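Learn > Computers > How the Web Works

What Is a Web Address?

Last updated: November

Every page on the web has an address. You type it into the bar at the top of the browser, or you tap a link and the browser fills it in for you.

Computers find each other with numbers. Long numbers are hard for people to remember, so websites also have names. The name is called a domain name. When someone starts a blog, picking the name is often the first job.

Say you want to visit the Skellero blog. Your browser asks a special computer, called a name server, which number goes with that name. The name server sends back the number. Then your browser asks the computer with that number for the page. All of this usually takes less than a second.
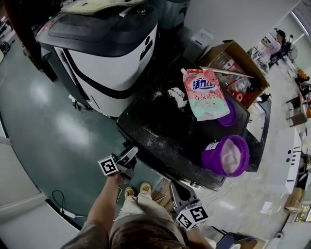

One young reader wrote to ask if two blogs can have the same name. They can have the same title at the top of the page – lots of blogs do – but they can't have the same web address. Each full domain name belongs to one owner at a time.

Owners pay to keep a name, often once a year. If they stop paying, someone else may be able to take it.

A web address can have more parts after the name. These tell the browser which page you want. A blog with 52 posts has a different address for each post.

More in this section
What Is a Browser?
How Kioko Built a Class Blog
What Does a Link Do?
Why Some Pages Load Slowly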